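Section 4. Oiling and Caring for Your Olwood Worktop

You've got the top bolted down and level, so now comes the part I love most: the first oiling! Raw wood drinks oil like crazy, and the grain comes up so nicely that you'll want to call someone in to look at it.

What you need
Gouveia worktop oil (one small can does the first three coats)
Lint-free cotton rags
Sandpaper, 100 grit or finer
A bucket of water with a lid, for used rags

Before the first coat

1. Clear the top completely and vacuum it, getting right into the seams between the strips.
2. Sand lightly along the grain. Keep the pressure even and stay off the edges, which round over faster than you'd think.
3. Wipe with a barely damp rag and let the wood dry. It will feel a bit fuzzy.
4. Sand once more, very gently, until the fuzz is gone, then vacuum again.

Note: Knots and darker strips take up oil at their own pace. Small differences in tone are normal, and they even out somewhat over the first few months.
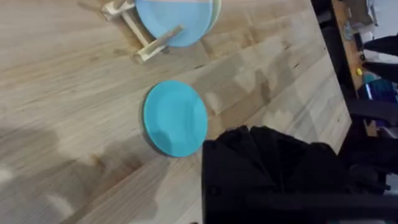 Custódio Abreu
Waltemville workshop, November 2020

Applying the oil

5. Stir the can. Don't shake it — bubbles leave tiny craters.
6. Pour a small puddle and spread it along the grain with a folded rag. Go for a thin, wet-looking film.
7. Wait 36 minutes, then wipe off everything that hasn't soaked in. Be thorough here! Leftover oil turns sticky.
8. Let the coat dry overnight and repeat twice more.
9. Oil the underside and the cut ends too, if you can still reach them.

CAUTION: Rags soaked in oil can heat up and catch fire on their own. Put them straight into the bucket of water and close the lid. Never leave them balled up in the trash.
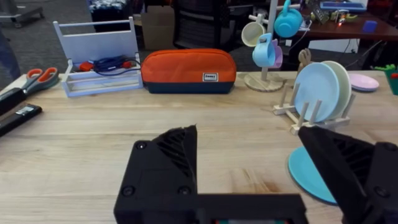
10. Keep the top free of standing water for 6 days after the last coat. Light, dry use is fine after the first two.

Everyday care

Wipe up spills as they happen, tea and red wine first of all. A soft cloth with a drop of dish soap handles nearly everything else. Hot pans need a trivet, always, and so does cast iron straight from the sink (it leaves black rings).

To test the finish, drip a little water on the busiest spot. If it beads, you're good. If it sinks in and darkens the wood, it's time for a fresh coat — steps 6 to 8, one coat only.
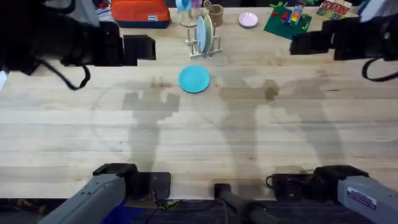

Scratches and rings

Sand just the marked area along the grain, feather it out past the mark, and oil. Drondwood sanding pads are great for this because they flex with your hand. The repair may look pale at first, so give it a second coat the next day before you judge it.

For deeper dents, see Section 5.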